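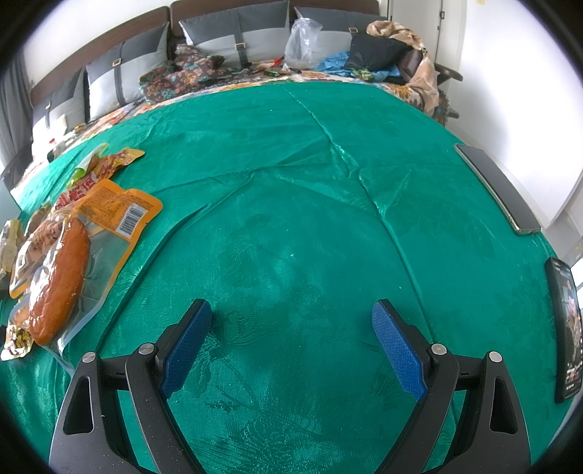 Why Do Clothes Smell After Exercise?

Your body makes sweat to keep you cool. When you run or play ball, sweat comes out through tiny openings in your skin and dries in the air. As it dries, it carries heat away.

Fresh sweat has almost no smell. The smell comes from bacteria – living things too small to see – that live on everyone's skin. Bacteria feed on sweat and give off gases as they do so. Some of these gases have a strong odor.

Why the smell stays in the cloth

Cloth is made of thin threads called fibers. Cotton fibers soak up water. Polyester fibers, which are used in many sports shirts, do not soak up much water, but they hold on to body oils. Bacteria can live on those oils, and a polyester shirt may keep its smell longer than a cotton one.

What detergent does

Water alone does not remove oil. One end of each detergent molecule holds on to oil and the other end holds on to water. When the washing machine turns, the oil is pulled off the fibers and rinsed away.

What you can do

Hang up damp sports clothes as soon as you get home. Do not leave them in a closed bag over the weekend if you have practice on Friday.

Turn shirts inside out before they are washed.

Ask an adult to measure the detergent. Too much can stay in the cloth and trap dirt.

Words to know

Bacteria: very small living things made of one cell.
Fiber: a thin thread used to make cloth.
Odor: a smell.

Text by Jarrah Treloar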